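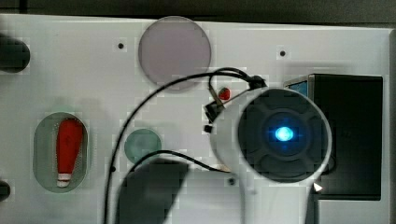

Getting Your Papers Ready for Small Claims Court at the Kitchen Table

By Ute Heitmann

I had a long email last month from a reader in Treltemside whose new countertop had come apart at the seam, and whose installer had stopped answering the phone. She wanted to know if I had any tips for getting glue residue off the backsplash (I do, see the March page), but down at the bottom she mentioned that she was thinking of taking him to small claims and had all her paperwork in a grocery bag. Well! I have been that person with the grocery bag, so I wrote her back four pages, and then thought I might as well tidy them up and put them on the site.

I'm no lawyer. Every court has its own rules about how much you can ask for, what it costs to file and how many copies they want, and you should read the sheet your own clerk's office puts out before you do anything I say. What I can help with is the household end of it, meaning the paper, the folders, the table and your nerves.

My own case was against a firm called Böttcher, who took a deposit of $2,776 from me for a run of pantry cabinets and never built them. I also paid a plumber $160 to move a pipe so the cabinets would fit. With the court's fee and the cost of having the papers delivered, what I asked for came to $3,014, and I can still recite that number in my sleep.

Clear one surface and keep it clear

You want a table you can leave things on for a few evenings. If you only have the one table and people need to eat at it, lay your papers out on a big baking sheet or an old bed tray, and slide the whole thing on top of the fridge at suppertime. I used the rimmed sheet I roast squash on, well scrubbed. A grease spot on a receipt goes clear and takes the ink along with it, so keep the butter at the other end.

Wash and dry your hands first, too. I know how that sounds, but you'll be handling the same few papers over and over.

Sort by date before anything else

My first try was to sort by kind, with bills here and letters there and photos in a heap of their own. It looked lovely and it was no use to me at all. When I sat down to tell the story out loud, I was hopping from pile to pile like a hen. So tip it all out and put everything in order of when it happened, oldest on the bottom. The estimate, then the check, then the message saying "see you in two weeks," then the message saying they were waiting on hinges, and so on.

Anything with no date on it goes to one side. Go through those last, with your calendar and your phone beside you, and see if you can work out where each one belongs. If you can, write the date on a sticky note and put the note on the paper. Please don't write on the paper itself! It's evidence now, and you want it looking the way it looked when it came to you.

Rescue the faded receipts tonight

Those shiny receipts from the cash register fade, and they fade faster in a warm kitchen or a sunny car. If you do only one thing today, make it this one. Photocopy each of them, or lay it flat on a dark cloth near a window and take a good straight photo with your phone, and then put the original in a plain paper envelope in a drawer away from the stove.

Don't laminate a receipt. Many of them turn black all over in the heat, and I lost the one for my drawer pulls that way. Clear tape laid across the print can eat at it too. If one is torn, set the pieces together on a sheet of white paper, tape only at the blank edges, and copy it right away.

Receipts that have been folded in a wallet for a year will flatten nicely under a stack of cookbooks overnight, with a sheet of clean paper on either side. Skip the iron, for the same reason as the laminator.

Getting messages off your phone

Much of my case was in text messages, and I expect yours is too. Take your screenshots so that the name or number shows at the top, and let each one overlap the last by a line or two, so anyone can see that nothing has been left out in between. Print them. Two to a page is readable, four is not, at least with my eyes.

Include the messages where you were short with them. I had one I wasn't proud of, sent at eleven at night, and I very much wanted to leave it in the drawer. My friend Apolline Pichon sat across from me and said that if I left it out, the other side would surely bring it in, and then I'd look like a woman who hides things. In it went.

For voicemail, write down what is said word for word, with the date and the time, and save the recording somewhere besides the phone. Then ask the clerk how they want recordings handled, as this varies a good deal from one courthouse to the next.

The binder

I bought a Haltex ring binder, the inch-and-a-half one, and a box of 200 clear sleeves, which has kept me in sleeves ever since (they're also wonderful for recipe cards and for the instruction book that came with my Dradora mixer). You don't need a fancy one. You do need rings that close properly, so open and shut them a few times in the store and look for a gap where the two halves meet. A gappy ring will snag a page just when you're trying to turn it in front of a judge.

Put one paper in each sleeve, or a two-sided paper so that both sides show. Number the sleeves in the bottom corner with a little white label. Then type a single page for the very front that lists them all: number, date, what it is. Mine started out like this.

1. Written estimate, signed
2. Copy of check for deposit, front and back
3. Text messages about the start date
4. Plumber's bill, marked paid
5. My letter asking for the deposit back

Once the numbers are on, make your copies. In my court that meant a set for the judge and a set for the other party, with the third staying with me. Copy everything in one go at the library or the print shop, and check every page before you leave the counter, since mine had skipped the back of the check and I had to drive all the way back in the rain.

The letter before the lawsuit

Many courts like to see that you asked nicely first, and some insist on it. Keep it to one page. Say what you paid for, what you got or didn't get, how much you want back, and by what date. I wrote my first draft with a good deal of feeling in it, let it sit overnight under the fruit bowl, and crossed out nearly everything except the numbers.

Mail it in a way that gives you proof, and tape nothing to it. The proof of mailing gets its own sleeve, right behind your copy of the letter.

Photos of the work, or of the hole where the work should be

Take them in daylight with the curtains open and the overhead light off, which cuts down on glare. Take one from the doorway so a stranger can tell what room they're in, and then go closer. For a crack or a gap, hold a tape measure against it. Do all of this before you let anybody patch or repair anything, and if the repair can't wait (a leak won't), take twice as many as you think you need.

Print them on ordinary paper at a decent size. A judge may not want to squint at your phone, and you may not want to hand it over with your sister's messages popping up on it.

Practice on somebody patient

Tell it out loud, start to finish, with the binder open, and have someone time you by the oven clock. My first go took nineteen minutes and included the dog. Apolline kept tapping the table every time I said how upset I'd been, and by the fourth evening I had it down to three minutes and hardly any taps. Dates, dollars, what was promised, what happened, what you're asking for. You can be upset in the car afterward, I certainly was.

If you lose your place, the front page of the binder will get you back. I ran my finger down it the whole time.

The night before

Put the binder, the copies, a pen, your reading glasses, quarters for the meter and a plain granola bar in one bag by the door. Choose a bag with a flat bottom so the binder stands up. Read your notice one more time for the room number and the hour. Lay out something comfortable and tidy that you've worn before, as a new collar will itch for the whole of a long wait, and the waits can be very long.

Afterward

Keep the binder. Even when you win, as I did, the money can be slow in coming, and there may be another form or two before you see it. Mine arrived in three checks, and I put a copy of each one in its own sleeve behind the rest. The binder lives on the shelf over the washing machine now, between the appliance manuals and the paint chips.

If your clerk's office does something differently from mine, write and tell me which county you're in and I'll add a note to the page.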